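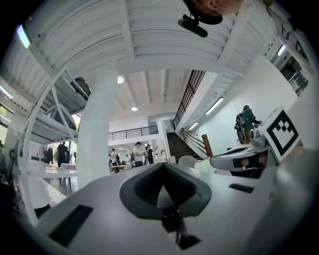
Open shelving is usually bought on two numbers, the load per level and the price, and neither of them predicts how well a workroom will run. After five years of setting out light industrial units for small teams, I have come to think that the position of the shelving matters more than its capacity, and that most rooms have it in the wrong place.

The usual arrangement is well known. Desks go along the far wall, where the sockets are. The shelving goes wherever it happened to be assembled, often beside a pillar, on the grounds that nothing else fits there. The middle of the floor is left clear, then fills up over a few months with chairs, cartons and whatever was last delivered. By May the clear floor is a store and the shelves hold bags and coats.

I would argue for the reverse order of work. Fix the open floor first, mark its edge with tape, and place the shelving so that its front stands on that edge. A shelf that can be reached from the working area without going round anything gets used. A shelf that needs a detour of even a few steps becomes long-term storage, whatever the label says.

The unit I know best is one that Dosten took over from a packing business. It had a corrugated ceiling, thick round pillars and 3190 square feet of floor on paper. The pillars were the difficulty. A round pillar wastes more floor than its diameter suggests, as nothing square will sit tightly against it, and the gap left behind is too narrow to sweep and just wide enough to lose a box lid in. The original layout put a shelving bay against each one. We moved the bays out by 905 mm, enough for one person to pass with a crate, and used the passage as the route to the desks. The loss of floor was real. It was also the only change to the room that drew no complaints afterwards.

Bracing deserves a word. Diagonal bracing on a metal bay stiffens it, and I would not specify a tall bay without it, but it closes the side it is fitted to. People who are shown a bay with braced ends will plan to reach in from the end and find that they cannot. Selleck supply their bays with the braces loose in the carton, and the fitter will choose the easiest side unless told otherwise. Mark the open side on the drawing.

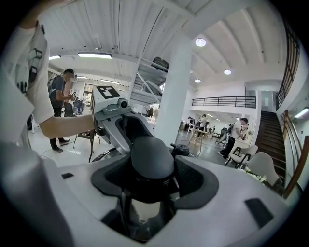

Seating is the next matter. A single wooden chair in a workroom is treated as nobody's, so it drifts. It starts at a desk, is borrowed to stand a box on, and ends up in the walking route with its back to the traffic. Slender legs make this worse by being hard to see at a glance, particularly for anyone who is attending to something in their hands. My preference is for two stools per open area, each with a taped square on the floor, and no loose chairs beyond those at the desks. Chidiac objected to this in their own fit-out and asked for proper chairs throughout. They have them, and they also have a standing instruction to push them in.

Desks along the wall I accept, with one reservation. A row of dark desktops with monitors and other equipment on them will hide its own cabling well enough to pass a casual inspection. The cables should be lifted off the floor before the desks are occupied. Doing it later means shutting the row down, and so it is put off.

The common reply to all of this is that people adapt to a room. They do, and the adaptation is a cost. Somebody who walks round the same bay forty times in a shift has adapted to it. Stosen, whose premises I measured last year, had adapted so thoroughly that there was a worn line in the floor paint showing the detour, curving round the end of a bay that held archive boxes. Moving the bay took most of a morning, chiefly in emptying it. The worn line is still there and new starters still tend to follow it.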